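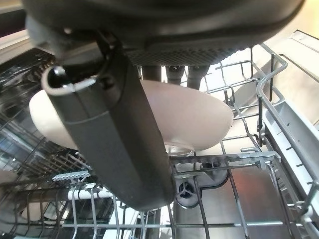

Step 2: Bowls go in on a tilt

I love this step, so bear with me! A bowl that sits flat holds a puddle on its foot ring, and you end up tipping it down your shirt when you unload. Lean it over so the water can run off, and let the wires carry the weight. A pale pinkish-beige bowl like this one has a nice rounded outer wall, which means it'll settle between the wires if you give it a little wiggle first.

Things I check before moving on:

Is the inside of the bowl facing the spray? Have a look at your own machine, as the arms aren't in the same spot in every model.

Can it rock? Give the rack a gentle push in and out. If the bowl knocks the side rail, shift it over one row of tines.

Is it touching its neighbour? Ceramic on ceramic is how you get chips in the glaze. Leave a finger's width.

Matte glazes can show grey marks from cutlery, so I keep forks well away from mine. My favourite cereal bowls are from Tredden and they've been through the wash for over 2 years without a scratch (touch wood).

Step 3: Plates, biggest at the back

Scrape them, don't rinse them. Line them up facing the same way, one per slot. If you've got deep pasta plates, skip every second slot or the middle ones come out with sauce still on them.

Step 4: Mugs and glasses

Along the sides, upside down, on a lean if your rack allows it. Mugs with a dished base will hold water no matter what you do, so unload the bottom rack first and you won't drip on the clean plates. I learned that one the soggy way!

Step 5: Spin, shut, go

Turn each spray arm by hand before you close the door. One tall wooden spoon poking through is enough to stop it dead, and then half the load needs doing again. Wooden spoons are better off in the sink anyway.

I run the normal cycle at night and crack the door open once it's finished. By breakfast the bowls are ready to go straight back on the shelf.

Next up: cleaning the filter. It's a grubby job but so satisfying, and you'll only need an old toothbrush and some dish soap.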